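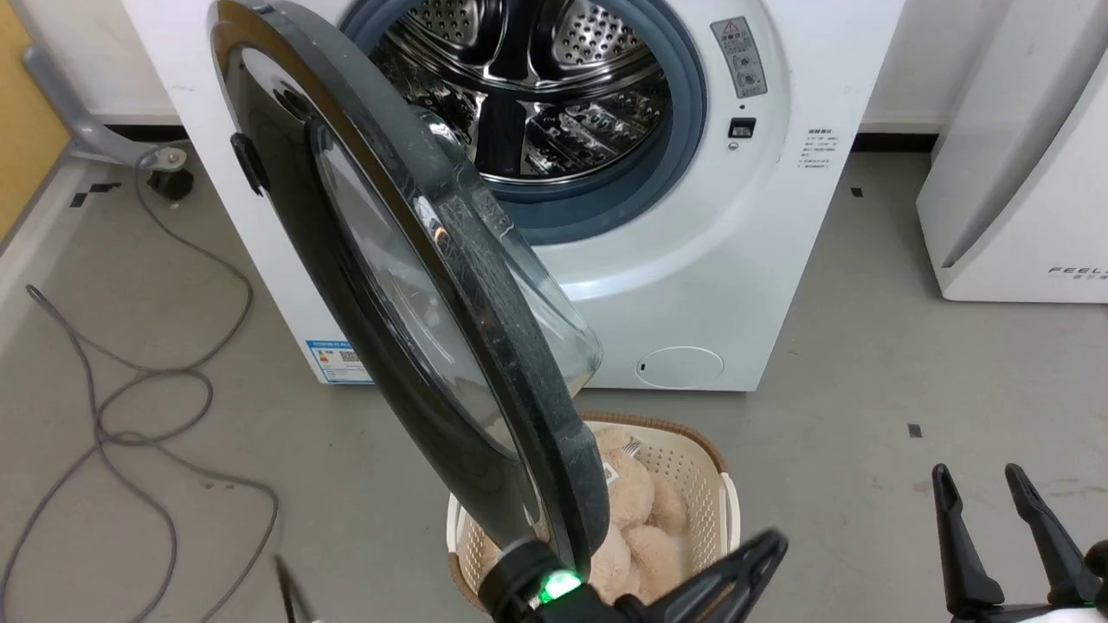
Segmenting Door-Loading Demonstrations into Phases

This page explains how to divide recorded laundry demonstrations into phases before training a policy with the Dava toolkit. It applies to two-arm tasks in which a hinged door must be handled before an item can be moved.

Before you start

You will need 40 complete demonstrations with synchronized head and wrist video, gripper width, and joint positions. Demonstrations with missing wrist video should be set aside.

Step 1. Mark the door phase

Open the head video in Vernance and place the first marker where the gripper closes on the rim of the door. Place the second where the fingers release it. Gripper width alone is not reliable for this purpose - a thin rim and a missed grasp can give similar readings.

Step 2. Mark the approach phase

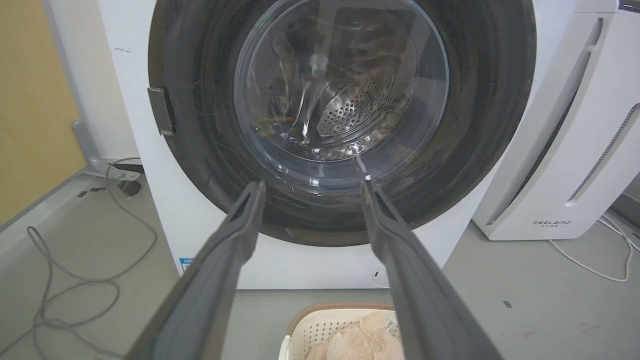

Switch to the wrist video for this step. The approach ends at the first contact between the fingers and the item. Soft items deform early, and annotators should mark contact itself, not the lift that follows.

Step 3. Check agreement

A second annotator labels 11 of the demonstrations independently. Where two markers differ by more than 300 milliseconds, both annotators review the segment together and record the agreed time.

Step 4. Export

Select "Phases" and export one file per demonstration. Do not merge files from separate sessions.

Questions about the labeling rules may be sent to Gülizar Soylu.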